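Does Rest Help? Line Changes and Late Goals in a Campus Floor Hockey League

Final report, Sports Analytics Practicum
Submitted 12th March

1. What I set out to do

Every hockey coach I have ever had believed in short shifts. Get on, skate hard, get off, sit down, drink something. The reasoning was always delivered at high volume and never with a number attached. For this project I wanted to attach a number, using the one league that would give me its records without asking why.

The Iglesias Floor Hockey League plays at the old gym on the east side of campus. It has 4 teams, named after whoever paid for the jerseys, so the standings read Flevometti, Fitamix, Varkinex and Gray, the last being the team whose sponsor backed out. I played two seasons for Gray and was on the floor for a good many of the goals against us, which I mention in the interest of disclosure.

My question was simple. Do teams that change lines more often give up fewer goals in the third period?

2. The data

The league films its games from the balcony and keeps the video until someone needs the disk space. I got 26 games. I watched all of them, most of them twice, and wrote down the game clock each time a player came on. The result was a spreadsheet of 803 shifts, and a permanent dislike of the gym's buzzer.

Goals came from the official scoresheets. These are filled in by hand at the bench by a player who would like to be playing, so where the sheet and the video disagreed I went with the video. One sheet credited a goal to a guy who had been in the penalty box for a full minute. He has declined to give it back.

A shift started when both feet crossed the bench line and ended when both feet crossed back. Players who hopped off, saw the puck coming, and hopped on again were a problem. I counted those as one long shift, and if you have ever seen Attila Juhász play defense for Fitamix you will know how much of my afternoon that took.
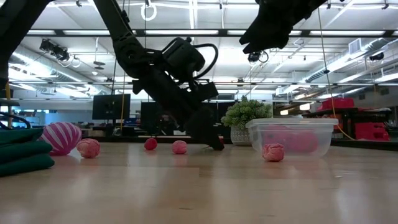
Fig. 1. Tabletop with striped ball, folded green fabric and two black robotic arms.

3. Method

For each team in each game I worked out the average shift length over the first two periods, then compared it with the goals allowed in the third. I left out overtime. I also left out shifts by goalies, who do not change, and who made it clear when I asked that they do not wish to.

My first plan was a regression with six variables. My advisor looked at the number of games, looked at the number of variables, and suggested I draw a scatter plot. I drew a scatter plot.

4. Results

There is a pattern, if you stand far enough back. Teams with shorter early shifts did tend to allow fewer third-period goals. The trouble is that the team with the shortest shifts was Flevometti, which is also the team with the most players. They can run three full lines. Gray usually showed up with one line and a friend.

When I took Flevometti out, most of the pattern left with them. What remained leaned slightly in the direction my coaches would have liked, but it depended heavily on 2 lopsided games in which Varkinex stopped changing lines at all, apparently out of spite. Without those games I could not tell the plot from a spill.

Score mattered more than I had expected. A team that was losing badly took longer shifts, so long shifts and goals against showed up together without my being able to say which one was causing the other. Tired players give up goals. Players who have given up goals also stay out there trying to get one back, and then they are tired.

5. Problems

The balcony camera does not cover the near corner of the floor, where the Fitamix bench is. For those games I had to guess some shift endings from who turned up in view next. I marked each guess in the spreadsheet, and the Fitamix column has a lot of marks.

I also had no measure of effort. A player who stands at center court for ninety seconds and one who sprints for ninety seconds look identical in my data. Several of my former teammates benefit from this.

6. What I would do next

The league plays a short tournament in April, and rosters there are capped, so no team gets a third line. That removes my biggest headache. I would film from the opposite balcony, log the score at the start of every shift, and compare only stretches where the game was within a goal. I would also recruit a second person to log the same games separately and see how often we agree. So far I have asked three people, and one of them is thinking about it.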